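Shared workshops should publish their unfinished robots

The shared workshop movement has always been proud of what it makes and rather shy about how long the making takes. Members photograph the finished bench, the repaired radio and the clock that keeps time. The months of work behind each one are seldom recorded. In the field of home robotics this habit has become harmful, and it is the view of this column that workshops receiving public or member funds should be expected to publish their robot builds while they are still incomplete.

The Jondport workshop offers a useful case. Its household robot project, known to members as Prellari, was set up to answer a modest question: can an arm and hand assembled by amateurs put away the ordinary things that people leave lying near the front door? The members chose slippers. They are soft, they differ in shape from every side, and they belong on a shelf that most homes already possess. The project log now runs to 1,263 entries, and it is open to anyone who wishes to read it.

It does not make for glamorous reading. Whole weeks are given over to the angle at which a finger should meet the edge of a sole. Others concern cable routing, the stiffness of a wrist joint and the height of a shelf lip. A builder hoping for a quick success would find the log discouraging, and this is a good part of its value.

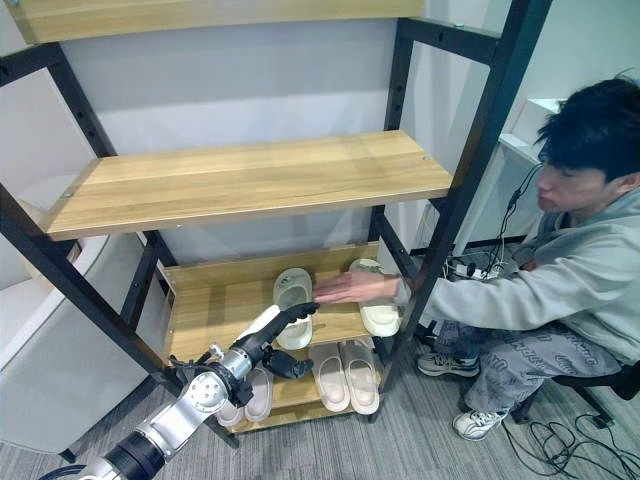

Much of the public discussion of domestic robots assumes a machine that works alone. The experience of small workshops suggests otherwise. For most of the life of a project of this kind, a person sits within arm's length of the hardware, showing, correcting and resetting. That labour is skilled and it is tiring. It is almost never counted when a group announces what its machine can do. A log that records each session, including those in which a member's own hand did most of the work, gives a fairer account of where amateur robotics stands.

There are reasonable objections. The first is that publishing takes time, and that people who give up their evenings to build things did not join in order to write. This should be taken seriously. Jondport has dealt with it by keeping entries short: four lines are enough, covering what was tried, what was changed, what happened and who should be asked about it. Wodska, a smaller group working from a converted garage, follows the same pattern and reports no loss of members over it.

The second objection concerns safety. It is said that an open log of a half-built arm invites imitation by people without proper supervision. The risk exists, but secrecy does not reduce it. Parts are easily bought, and a household that has decided to assemble a manipulator will do so with or without guidance. It is better that such a household should be able to read of pinched fingers, loose collars and unexpected movements before meeting them in person. The Jondport rules on speed limits and stop switches were taken up by Wodska almost word for word, and that could only happen because they were written down in public.
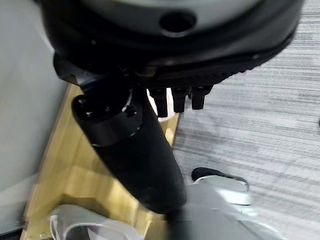 The underside of the wrist assembly, over the edge of the wooden surface and the carpet.

The third objection is financial, and it is the weakest. Some groups fear that funders will lose patience if they see how slow the work is. The Ingvarsson fund, which supports workshops in the region, awards grants of 300 to 350 pounds for materials. At that level nobody can sensibly expect a finished product. A funder who is shown steady, honest entries has more reason to renew a grant than one who is shown a single polished clip in December and hears nothing for the rest of the year.

It may also be said that a project which puts slippers on a shelf is too slight to deserve such care. This column disagrees. Small household tasks are where people who live with stiff backs or poor balance most often need help, and they are the tasks that commercial makers have been slow to take up. If amateurs are to contribute anything here, their failures must be as easy to find as their successes — and preferably filed in the same place.

The Ingvarsson fund will review its conditions before the next round of awards. It should require an open log from every robotics project it supports, set a short and simple form for the entries, and allow part of each grant to be spent on keeping them. Workshops that already publish would have nothing to change. The others would have a season in which to begin.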